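**For immediate release: September**

# Pleson opens its Cable Table, and yes, you can bring the whole drawer

I've got a drawer at home that won't shut. You probably have one too. Mine had seven chargers in it for things I no longer own, plus a long black lead that had wrapped itself round everything else like ivy. That drawer is the reason I'm writing to you, because from this month Pleson is running a drop-in called the Cable Table, and I'd love your readers to come along!

I'm Jamila Gazi and I look after the home workshops at Pleson. We've done wardrobes, we've done spice racks, we've done a very long evening on airing cupboards (never again without more chairs). But the thing people kept asking me about at the end, coat already on, was cables. So we tried it out over the summer with 67 households, who between them brought in 886 leads. I know the number because I wrote the tally on the back of a seed packet and I've still got it.

Each session lasts 45 minutes and starts at 6.30 in the evening. You tip your tangle out on a table, find the two ends of one lead and work inwards from there. Please don't pull! Pulling is how a loose muddle becomes a proper knot. Shake it gently, open up the big loops first, and let the plugs through one at a time. Then we coil each lead in wide, easy circles, tie it and label it at the plug end (masking tape and a biro will do nicely).

Bhattacharjee, the hardware shop two doors down from us, is giving every visitor a strip of reusable ties, and Drernari has printed us a big batch of little card labels in green and cream. They're lovely. I've used them on my jam as well.

Thin black cables on a wooden tabletop, loops and all:

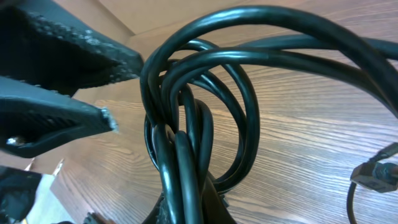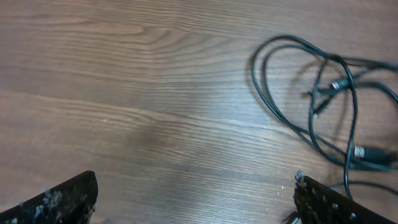
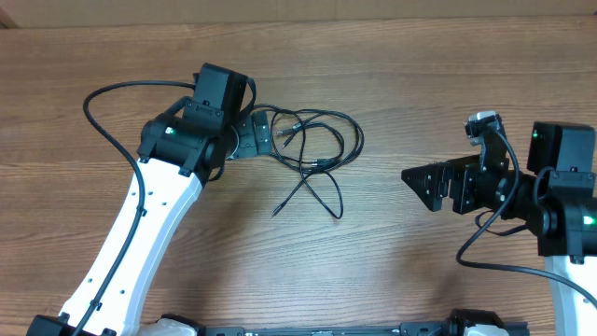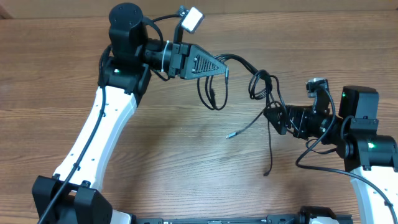 Anything you don't want to take home can go in our swap crate, and whatever is left in there at the end of the month goes to Vosodach, who sort old leads for reuse and recycling. Please check for cracks or bare wire before you put one in the crate. If you're not sure, hand it to me and I'll set it aside.

Sessions are free and you don't need to book, though a quick call is handy if you're bringing more than one box. Children are welcome with a grown-up, and mine are much faster at this than I am. There's tea, and there's usually cake unless I've had a bad week.

Press are welcome at any session. I'm happy to chat on the phone too, mornings are best, so ask for Jamila at the Pleson front desk and they'll come and find me.

**Contact:** Jamila Gazi, home workshops, Pleson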